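Revision of Thursday, January 8, 2026. Replaces the June edition.

## 7. Setting Up the Wullo Label Printer

1. Place the printer on a level surface, at least 10 inches from any wall.
2. Open the lid and insert the label roll with the printed side facing up.
3. Close the lid until both latches click.
4. Hold the Feed button until one blank label comes out.
5. Select "Hubmann" in the driver list and print a test label.

**Caution:** Do not touch the print head after a long run – it remains hot for about 20 minutes.

**Note:** Rolls supplied by the Tanetport office fit all Wullo models. Uketti rolls require the narrow spindle. 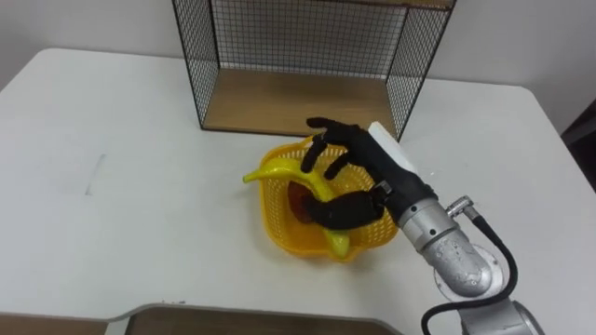
**May a partly used roll be put back in storage?**
Partly used rolls may be stored in a closed bag, away from sunlight, and should be used before a new roll is opened.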